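Panos sobre a cama -- leia-me do conjunto Allham

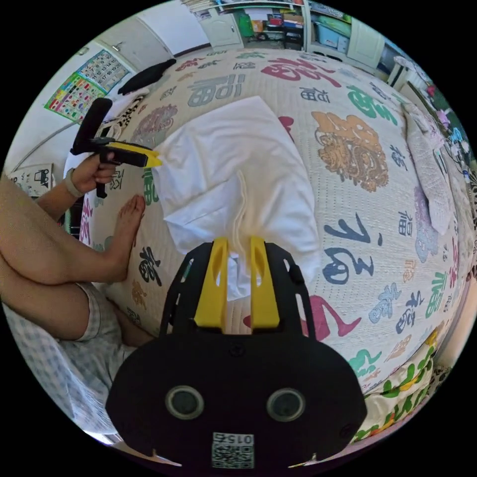

Pano branco sobre a colcha com o caractere 福, uma das pontas recolhida e torcida.

Oi! Se você baixou a pasta e caiu neste arquivo antes de abrir o resto, fez bem. Eu escrevo os leia-me do jeito que falo, então vai meio corrido, mas o que você precisa saber está por aqui.

O Allham é uma coleção de registros de roupa de casa sendo aberta, esticada, dobrada e empilhada em cima da cama. Só isso mesmo! Comecei pelos panos pequenos (toalhinhas, fronhas, guardanapos) e fui deixando as peças grandes para depois, porque lençol com elástico me tira do sério e eu queria aprender a anotar direito antes de encarar um.

O que tem dentro

São 3000 registros no total. Desses, 2000 são de dobra e 1000 são de abrir e alisar o pano. As pastas seguem essa divisão e se chamam dobrar e alisar. Cada registro vem com um arquivo de texto curtinho, em que anotei o tipo de peça, a cor, o estado no começo e o estado no fim. Para o estado usei 7 palavras: amassado, torcido, aberto, meio dobrado, dobrado, enrolado e empilhado. Pensei em pôr "embolado" também, mas eu mesma não conseguia decidir onde acabava o amassado e começava o embolado, e desisti.

Sobre as camas e as colchas

Prefiro a cama à mesa para esse tipo de coisa. É onde muita gente dobra roupa na vida real, e a superfície macia muda tudo: o pano afunda um pouco, agarra no acolchoado, e a ruga que você alisou de um lado aparece do outro. A colcha do 福 é a minha favorita. O fundo é branco-creme e o caractere se repete nela toda, em vermelho, azul-escuro, verde, rosa, cinza, cada um com uma caligrafia diferente. Para quem não lê chinês: 福 é "fortuna", "bênção", aquele que se pendura na porta no Ano-Novo. Pano branco em cima de fundo claro é chatinho de recortar, já aviso -- a borda se perde entre um caractere e outro, e nesses casos vale a pena olhar a sombra das dobras.

Tem colcha lisa também, na pasta alisar. Se o seu interesse for só o contorno da peça, comece por ela.

Como eu anotei

Uma peça conta como "torcida" quando alguma parte dela forma um cordão, mesmo que o resto esteja aberto. Sei que tem gente que prefere marcar pelo estado da maior parte do tecido, e até entendo, mas para mim a ponta torcida é o que dá trabalho depois. "Aberto" não quer dizer passado a ferro! Vinco e onda são permitidos.

A cor foi anotada no olho. Creme, branco e gelo podem estar trocados aqui e ali.

Coisas que ainda quero arrumar

-- Os nomes das fronhas estão misturados: umas aparecem como "fronha", outras como "capa".
-- Falta anotar o tamanho das toalhas da parte Cesel.
-- A parte Dusport tem registros repetidos, que vou tirar na próxima versão.
-- A lista de tecidos da parte Abubakar está só em inglês.

Uso

Pode usar, recortar, misturar com o seu material, dar aula com isso. Só peço que cite o nome Allham e mantenha este arquivo junto da pasta. Se achar uma peça com a etiqueta errada, mande o número do registro e a palavra que você usaria no lugar, que eu confiro.

Última revisão deste texto: 19/11/2025.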